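Keep the Failed Attempts

Opinion
November 18, 2018

The practice of discarding unsuccessful demonstrations before they reach a learning system has become so common that few groups still record it in their methods. An operator guides the robot through a household task, the attempt goes wrong, and the recording is deleted before the next one begins. This essay argues that the practice should stop, and that publicly supported collections in particular should be required to keep what they now throw away.

The Nestus collection is a fair place to begin. Its release notes list 2137 recordings across 33 household tasks, every one of them marked as complete. The notes do not say how many attempts were made to obtain them. A reader cannot tell whether opening a small bin took one try or 17, and a system trained on those recordings has no way of learning what a slipping thumb or a badly placed palm leads to. It is shown the right answer many times over and is then expected to recover from mistakes it has never met.

Supporters of the current practice make two points that deserve a reply. The first is cost. Storage, labelling and review all take staff time, and a smaller laboratory may feel that it cannot spend an afternoon on recordings it does not plan to use. The second is that poor examples teach poor habits. Both concerns are real. The second, however, applies to failures that are mixed in without a label. A failed attempt that is clearly marked as such can be set aside by those who do not want it and studied by those who do.

The Pavau group has shown that this can be done on a modest budget. Its operators add a short note at the end of each attempt, giving the outcome and the point at which matters went wrong. The first 1000 recordings were labelled this way without extra staff, and the group now keeps its failures in the same archive as its successes – a small change in routine that has altered how its members talk about their work.

Emaren and Doucette have taken a more cautious position, favouring a trial period before any common standard is adopted. That is reasonable, provided the trial has an end date. The draft guidelines are open for comment until December, and the section on retention is still only one sentence long. It should state that every attempt is kept, that its outcome is labelled by the person who carried it out, and that the total number of attempts is published with the collection.

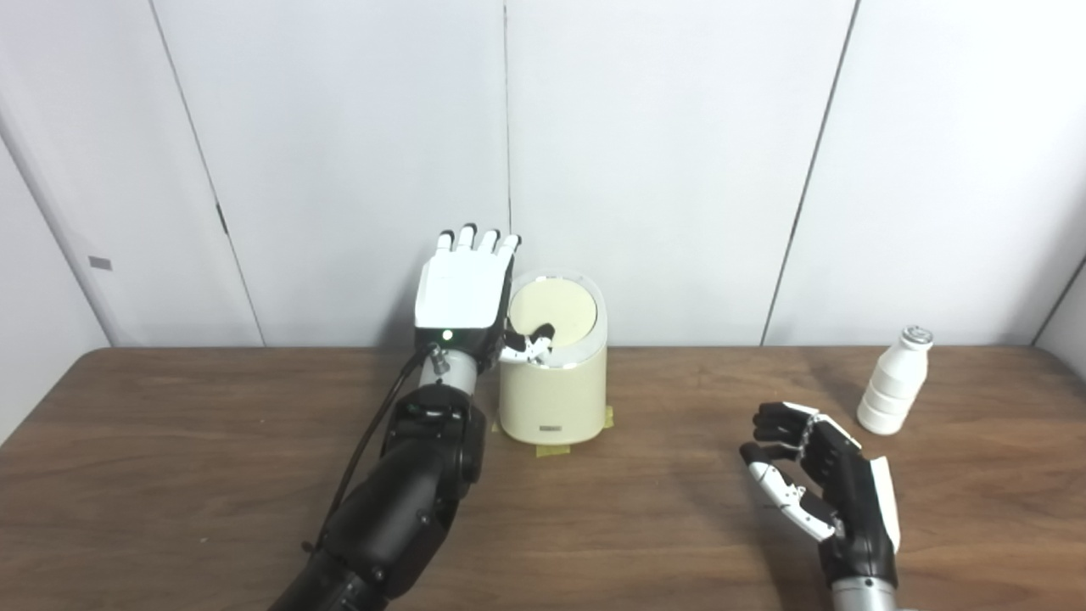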